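Unit 3: Writing the Resort Listing

Welcome back, everyone! Last time we took apart the Kurnen brochure (poor thing), and in this unit we turn to how a small island lodge gets across what a stay there is like.
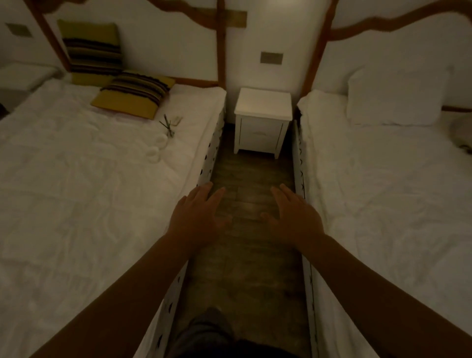
Start with the journey, and be generous with it. If the boat from Henare takes 30 minutes, say so, and say whether lunch is waiting at the other end! Guests worry about getting there far more than owners think.

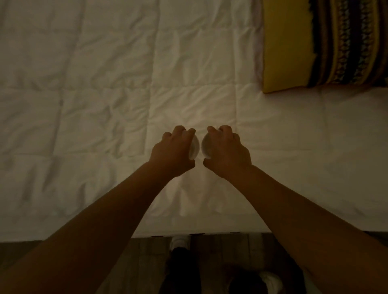 Carleen Hoani wondered whether transfer prices belong in the opening paragraph too. I'd put them a little lower, but do bring me your own version, 15 lines at most.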